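Home | Forums | Builds | Members | Log in

Thread: Arm that fits RAM, shared workshop build

slatbench
02/01/2024
Finally got the arm over a proper target! We've gone for an old workstation tower on its side, panel off, so everything goes in from above. The fixture plate next to it is 3D printed, and the whole lot has cost us £575 so far, not counting the arm. Gripper coming down on the upper memory slots: 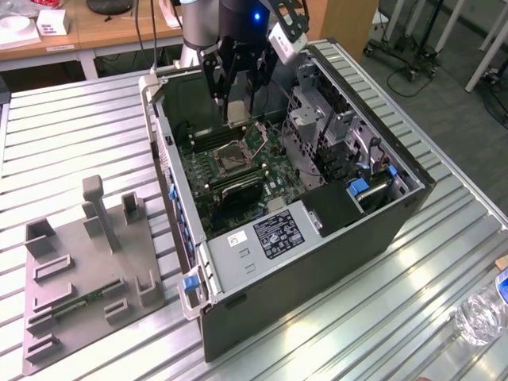 Birton Makers, Robotics Group

I named the plate Durrani and it's stuck. Mark 3, and the first one I'm really pleased with. The stick sits flat in its slot, the fingers pick it up by the edges, then it's over to the board.

grullitz_fan
Love this. I'd stand the stick upright in the plate though, you're wasting a whole wrist turn by laying it flat.

slatbench
Tried it in May on the old plate. The stick leaned and the fingers kept closing on the chips. Flat suits me!

oddsocket
I'm with grullitz_fan. Flat is fine until you want speed. And why no CPU? Seems an odd order to do things in.

slatbench
No cooler means loads more room for the fingers (and one less thing to bend). Wider view of the tower and the plate, socket lever up:
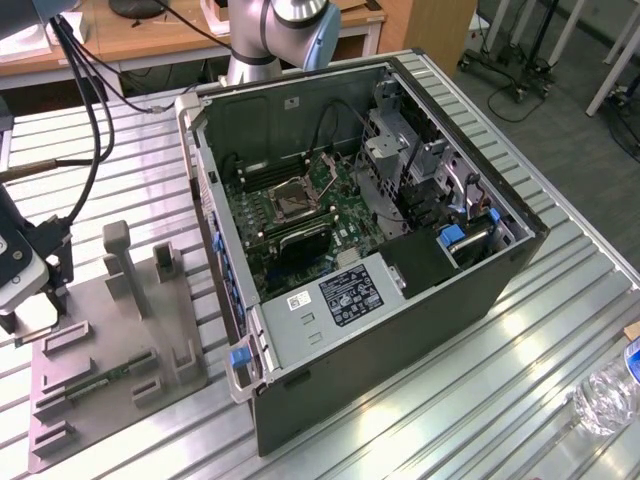
pennywasher
Do you need force sensing to seat a memory stick?

slatbench
It helps a lot, as you can stop the push when the load climbs, but you can manage on position alone if the case can't shift.

oddsocket
Disagree, position alone will crack a board sooner or later. I've done it. Sorry, board.

grullitz_fan
Ha! Still want to see it upright.

Recent threads
Zalcombe open evening, who's bringing what
Grullitz servo noise, fixed
Cheap slatted benches
Printing fixtures without warping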